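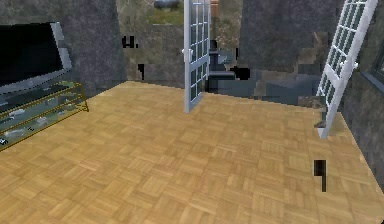

Figura 2 - Interior simulado com piso de parquet em padrão alternado e suporte de televisão com prateleiras de vidro.

Sena Mahama e Meenakshi Lobo
16 de agosto de 2026

3.2 Revestimentos de piso e permanência dos moradores

O levantamento realizado em Drerngate abrangeu 537 domicílios, dos quais 53 conservavam o parquet em todos os cômodos sociais. Nesses imóveis, a manutenção do piso constitui despesa recorrente e figura com frequência nos contratos de locação firmados no bairro de Aryee. Os inquilinos entrevistados em maio associaram o revestimento à estabilidade da moradia - em especial aqueles com mais de 12 anos de residência no mesmo endereço.

A substituição por materiais sintéticos concentrou-se nos edifícios administrados pela Susorico, cuja política de reforma prevê a troca integral a cada mudança de ocupante. Já no conjunto Illesell, a decisão cabe ao proprietário de cada unidade, e o padrão de assentamento varia de um andar para outro. Não se observou relação direta entre o valor do aluguel e o tipo de piso, resultado que diverge da hipótese formulada na seção anterior. A análise por faixa de renda é apresentada na seção 3.3.

Última atualização: versão revista pelos autores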